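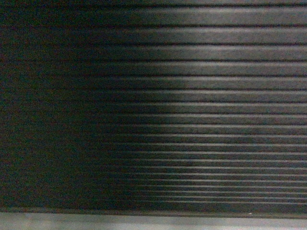
Figura 3. Superficie acanalada oscura vista por la cámara de cabeza, con la mitad izquierda en sombra y una franja gris clara en el borde inferior.

4.2. Condiciones de iluminación

El curso de percepción de Broltadholm pide a cada equipo de estudiantes que su robot, Hasta, se oriente sobre una superficie de goma antes de iniciar la tarea. El equipo Mota eligió detectar las líneas paralelas de las acanaladuras y estimar con ellas el ángulo de la cámara. La dificultad se observa en la Figura 3: a la derecha las crestas tienen un contraste suficiente, mientras que a la izquierda se confunden con el ruido del sensor.

Para el análisis se utilizaron 735 imágenes, de las cuales 26 fueron separadas para ajustar el umbral a mano. Con un umbral único, el detector perdía las líneas en la zona oscura — y a veces aceptaba el ruido como borde. Siguiendo una sugerencia de Saranya Venkataraman, la imagen fue dividida en ocho columnas, cada una con su propio umbral. El borde recto donde termina la goma se trata aparte, por ser la referencia más estable. El código de esta etapa, escrito por Ilídio Correia, forma parte del módulo Meltero.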